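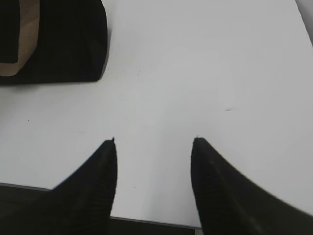
Station 2, fingers open over the white table.

Open Day Walk-Through – Demo Arm, Station 2
Astley Hall, 07/10/2025
Checked by: Mulugeta Ambaye

Emergency stop within reach of host: OK. Tested twice, lovely quick stop!
Visitor line taped on floor: OK. Moved back 300 mm after the September visit – much better view for the kids too.
Speed limit set to 150 mm/s: OK
Gripper opens and closes fully: OK, very smooth. Great fun to watch up close.
Finger surfaces: Small pale nick at the tip of the right one. Keep an eye on it.
Table top: Wipe before doors open. A few dark specks and some faint smudges.
Cables tied and covered: Fix. One loose cover by the Zetham stand.
Host briefed: OK. Ng team did a super job with the school group questions.
Spare fuse in kit: Missing, ask Mallevden

Recheck the cable cover before the first group.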